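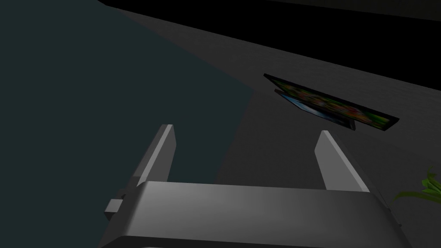
Why do robots drop things?

A robot drops things when it squeezes in the wrong place, squeezes too softly, or thinks it is holding something when its hand is empty.

Reading time: 6 minutes

People drop things too. You have probably had a wet glass slide out of your fingers, and you may have felt it begin to slip before it fell. Your skin noticed, your brain told your hand to squeeze harder, and maybe you saved the glass. All of this took less time than it takes to say "oops."

Many robots can't do that. They have to be told how hard to squeeze, or they have to work it out. If they get it wrong, they often find out too late.

This is the story of a robot arm named Cisov, which kept dropping picture frames. It also explains how the people who worked with it found out why.

What was Cisov supposed to do?

Cisov belonged to a small company called Mekedex, in a town called Flelness. The company wanted a robot that could tidy a room: pick up things that were lying about and put them back where they went. Sandamali Akanda was in charge of the project. Reynaldo Dimaculangan wrote most of the computer code, and Aileen Bañez looked after the arm itself, with its motors and wires.

At the end of the arm was a gripper. A gripper is a robot's hand. Cisov's had two straight fingers with flat insides. The fingers could move apart and they could move together. They couldn't bend in the middle like yours, and there was no thumb.

Two fingers are enough for a lot of jobs. Try it yourself. Hold your first finger and your thumb out straight and pick up an eraser, then a spoon, then a book. The eraser is easy. The book is harder, and it probably swings down at one side. Remember the book. We will come back to it.

Practicing inside a computer

A robot needs a lot of practice, and practice with a real arm is slow. Things get broken. Somebody has to stand there and put everything back each time.

So the team had Cisov practice in a simulation first. A simulation is a pretend place made by a computer, a bit like the world in a video game. It can have a floor, walls and furniture. The one Reynaldo built had a plant with long, pointed green leaves, and a colorful picture in a thin black frame. It had a copy of the gripper too.

In a simulation nothing gets hurt. If the pretend gripper knocks over a pretend plant, you press a key and the plant is back. The computer can also work while everyone is asleep.

Cisov practiced picking up the picture frame some 3,000 times in the simulation. By the end it hardly ever missed, and the team decided it was ready for real frames.

What went wrong

The first real test was on 29th January. It was a Saturday, and the building was quiet. Aileen had put foam mats on the floor and had taken the glass out of all the frames, in case of falls.

Cisov reached down, closed its fingers on the edge of a frame and lifted. The frame came up a little way, tipped over sideways, and slid out. Cisov didn't stop. It carried its empty gripper across to the shelf, opened its fingers over the shelf, and went back for the next one.

Over that weekend the team ran the test 49 times. Cisov dropped the frame 25 times. Each time, the computer wrote down that the job had been done.

That second part worried Sandamali more than the drops did. A robot that drops something and knows it can stop and ask for help. A robot that doesn't know will keep going. It might roll over the thing it dropped, or tell you that a room is safe to walk through when there is a frame on the floor.

She switched off the arm and said that it was to stay off until they knew what was happening.

Looking for the cause

When a machine goes wrong, it is tempting to change lots of things at once and hope. The trouble is that if it gets better, you don't know which change did it. So the team made a list of ideas and checked them one at a time.

Was the gripper too weak? Aileen measured the squeeze with a small gauge. It was as strong as it should have been.

Was the camera looking in the wrong place? Reynaldo compared where the camera said the frame was with where it really was. The two matched well.

Was the real frame different from the pretend one? This was the idea that led somewhere. Marites Sebastian, who had joined the team that winter, put a real frame on a kitchen scale. It weighed 349 grams. Then she looked up the weight of the frame in the simulation, and found that it was much lighter. Someone had typed in a guess early on and had meant to change it later.

There was another difference. The pretend frame was too grippy. The word for this is friction. Friction is the rubbing force that stops two things from sliding past each other. Sneakers on a gym floor have a lot of friction. Socks on the same floor have much less. In the simulation, Cisov's fingers held the frame like sneakers on the gym floor. In the real room they held it like socks.

With a light, grippy frame, it didn't matter where Cisov took hold. A corner worked just as well as the middle, so Cisov had learned to grab whichever part was closest. With a heavier, slippery frame, holding a corner let the whole thing swing down and twist out, just like your book.

Why didn't Cisov know?

The code had a rule for deciding if a pickup had worked. The rule said: if the fingers have been told to close and the arm has gone up, the frame has been picked up.

Read that again and see if you can find the problem. The rule never asks if there is anything between the fingers.

In the simulation the frame was nearly always there, so the rule gave the right answer and it looked like a good rule. Reynaldo had written it, and he put that in his report.

How they fixed it

They made three changes.

First, they put the real weight into the simulation. They also made the computer change the weight and the friction a little on every try, so that Cisov had to learn a way of holding things that worked for many kinds of frame. It soon stopped grabbing corners.

Second, they glued thin rubber pads to the insides of the real fingers.

Third, they wrote a new rule. After lifting, Cisov checks how far apart its fingers are. If they have closed all the way, there is nothing in them. It checks again before it reaches the shelf. If the frame has gone, the arm stops moving and a light comes on.

In February they did the test again, with the mats still on the floor. Cisov still dropped a frame now and then. When it did, it stopped, and the light came on.

Words to know

Friction: the force that makes it hard for things to slide past each other.

Gripper: the part of a robot that holds things.

Sensor: a part that measures something, such as how far apart two fingers are.

Simulation: a pretend place inside a computer where things can be tried out.

Try it at home

Find a hardback book that you are allowed to drop. Stand over a bed or a cushion. Pick the book up by one corner with a finger and thumb, then by the middle of one edge. Which way is easier? Put a rubber band around the book where your fingers go and try again.

If you ever visit a place with a real robot arm, stay behind the line on the floor, even when the arm is still. It may only be waiting for its next job.

Written by Ariel Maglaya

Contact us | © Bermúdez Science Pages for Children | Back to top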